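A Kitchen You Can Pack in a Morning

The woman who runs the kitchen at Gritari has been cooking in small rooms for most of her life, and she talks about them the way other people talk about gardens. We met at nine in the morning, before she had any lunch orders to think about, and she put the kettle on before I'd even sat down. I had come to ask her how she manages to feed people out of a room that started life as a storeroom, with one good counter and a folding table. Two hours later I was still there, and we had mostly talked about spoons.

"People come in and ask me where the rest of it is," she told me, laughing. "And I say, you're looking at it! You've got a counter, you've got a table, you've got a floor you can mop. My grandmother had less than that and she fed a whole street."

She grew up in Gevovberg, over a hardware shop, in an apartment where the kitchen table was also the sewing table and the homework table. Everything had to be cleared off it three times a day. She thinks that's where she got her feeling for what belongs out and what belongs put away, although she's quick to admit that she doesn't always live up to it. Her mother was the tidy one. She herself is more of a spreader — she likes to see her things, and if a jar goes into a cupboard she forgets she owns it and buys another.

"I had four jars of the same pickle once," she said. "Four! All open. So now the jars stay where I can see them, and if a visitor thinks it looks crowded, well, they can look at something else."

The marble-patterned counter came with the room, and she's fond of it, mostly for the way it hides crumbs until she's ready to deal with them. The table she bought for 1304 at a closing sale, from a place called Fabbri that used to rent out party furniture. She carried it home herself, with a good many stops along the way, and she still speaks of that walk as if it had been a mountain crossing.
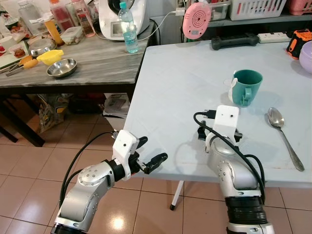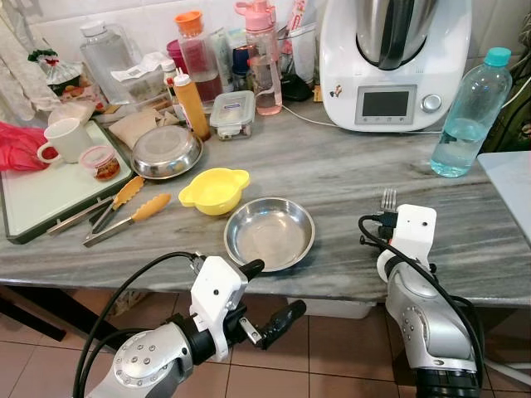 She has rules for the table, or at least she has intentions. It is meant for whatever is being used right now, a mug and a spoon, say, or a bowl of something waiting to be stirred. The counter is for the things that live in the room all year. In practice the table fills up with whatever anybody had in their hands when they came through the door, and she clears it again in the evening, usually with the radio on and a certain amount of muttering.

"A folding table is an invitation," she said. "Put one up anywhere and see how long it stays bare. I've stopped being cross about it. I just say, all right, what are you and where do you go?"

Yellow is her color, and it has been since she was first married. It began with a peeler that she kept losing among the dark-handled things in the drawer, so she replaced it with one she could spot from across the room, and then of course the knife had to match, and the strainer. She's very pleased with her tongs, too, and got up twice during our talk to show me how she turns eggplant with them. Steel she buys wherever she finds it. She likes a shallow bowl that will do for rinsing rice in the morning and for salad at night, and she won't hear a word about buying sets.

"Who needs a set? You buy a set and you use two of them, and the others sit there looking at you."

I asked about trays, which seemed to come up whenever she described putting things in order, and that got us onto her aunt, who worked in the dining room of the old Cetirero hotel and taught her that a cup on a tray is a cup you can move without thinking. She still does it that way. When she needs the counter for dough she picks up the tray with everything on it, finds it a spot somewhere else, and wipes underneath. Bags are another matter. She keeps all of them, paper and plastic, and she knows perfectly well that she has too many, and she was not going to discuss it further with me.

There may be a bigger kitchen coming. The owners have talked about knocking through to the room next door, and she has been to look at it with a tape measure and come back undecided. She'd like a second sink. She would like a window even more.

"But then I'd have to walk to get my salt," she said, and she poured me another cup of tea and went to see about the onions.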